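Dressing the Cables on a Two-Arm Laundry Cell

Updated 21/03/2020

I love this job. It's the least glamorous afternoon you can spend on a two-arm cell, and it pays you back every single day after. If your gripper drops out halfway through a hang, or one arm feels "sticky" in teleop when it swings across the table, go look at your cables before you touch a line of code. Nine times out of ten (okay, on my cell, ten times out of ten so far) the trouble is in the cable run out to the gripper.

I did this on our hanging cell, the one running the Clatanov task set: pick a garment out of the basket, get it on a hanger, put the hanger on the rail. Hanging is rough on cables. The wrist rolls a lot more than it does for folding, and both arms reach toward the middle at once. The controller is an Onent, the gripper cables came from Pokora, and I'll mention a couple of settings that are particular to those. The rest should work on any pair of small arms.

What you need

Hex keys for your base plate bolts
Cable ties, the narrow ones, plus flush cutters
A paint marker
Contact cleaner and a lint-free cloth
A flashlight
Whatever you use to log gripper faults

Before you start

Pull the last week of logs and look up the cycle count for each arm. Ours was at 1,896 when the first fault showed up on the left gripper. I now do the whole routine every 2,000 cycles and a quick look every 200, and I write the count in paint marker on the base so there's no arguing with it later.

Take the laundry out. All of it! Straps and drawstrings love to find a cable loop, and you want to move the arms through their full reach with nothing in the way.

Step 1: Park and power down

Send both arms to the service pose, elbows up, grippers pointing out over the table. Power off at the Onent, wait for the brakes to click in, then pull the plug. Support the forearm with one hand the first time you do this, in case a brake is weak.

Step 2: Check the base

Go around the mounting plate bolts with the hex key. You're feeling for movement, so don't crank on them. A base that shifts even slightly will throw off your calibration, and then you'll blame the camera. (I blamed the camera for most of February.)

Look at the cable loop below each base while you're down there. It should hang free and clear of the belt.

Step 3: Cut the old ties

Cut every tie on the long link and let the cable relax for a few minutes. You'll see it try to settle into the curve it wants. Go with that curve! Forcing it flat is how you end up with a kink at the elbow.

Run your fingers down the jacket. Anything that feels ridged or soft means a new cable.

Step 4: Clean and reseat the connector

Unplug at the gripper, give both halves a little contact cleaner, let it dry, push it home until it stops. Tug gently. If it comes out, replace the connector and don't be tempted by tape.

Step 5: Set the arch

My favorite part. Bend the wrist to the far end of its travel by hand and leave enough cable to make a generous arch over the elbow. Then roll the wrist the other way and check again. Too short and it pulls on the connector, too long and it sweeps the rail.

Step 6: Tie it down

Two ties on the long link are plenty. Snug, with the cable still able to slide a hair when you push it. Trim the tails flush so they don't snag knitwear. Do the other arm the same way.

Step 7: Run it with real clothes

Power up, home both arms, and set the Onent to 4 for speed limit during the first pass. Load the basket with a proper mess and run the hanger routine. Watch the cable and ignore the clothes, hard as that is.

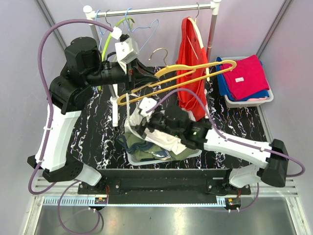
Left arm holding the yellow hanger, right gripper at the white cloth. Note the purple cable arching over the left arm and the two white ties on the link.

Listen as well as look. A tick each time the wrist rolls usually means a tie is sitting on an edge. Move it along the link a little and try again.

If the fault comes back

Swap the left and right gripper cables. If the fault moves with the cable, order a new one. If it stays put, open the Xiong tool, look at the supply voltage on that gripper while it closes on a hanger, and check for a dip. A dip at close points to the connector at the base end, so repeat Step 4 down there.

Last thing: write the new cycle count on the base and save a short log of a clean run. Next time you'll have something good to compare against.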